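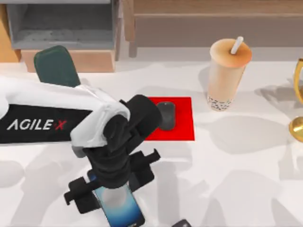 Table (furniture)

A table is a piece of furniture with a raised flat top, used for eating, writing, working or setting things down. Most have four legs, though tops may also rest on a single pillar, on trestles or on brackets fixed to a wall.

Height and size

Dining tables are made so that a seated person's knees fit beneath the top. Worktables for standing use are taller, and low tables are placed beside sofas. The Burndale pattern, a plain kitchen table, has a top 1000 mm long and 729 mm high, with a drawer at one end.

Tops

Tops are made of wood, stone, glass, metal or coated board. White tops show stains from tea and ink but make small objects easy to find. Oiled wood needs fresh oil from time to time, while painted wood is wiped with a damp cloth.

Folding tables

Drop-leaf tables have hinged flaps held up by a swinging leg. The Zurwood table has two flaps, each 200 mm wide. Trestle tables come apart fully and are common at markets and village halls.

See also
Bench
Desk
Trestle
Workbench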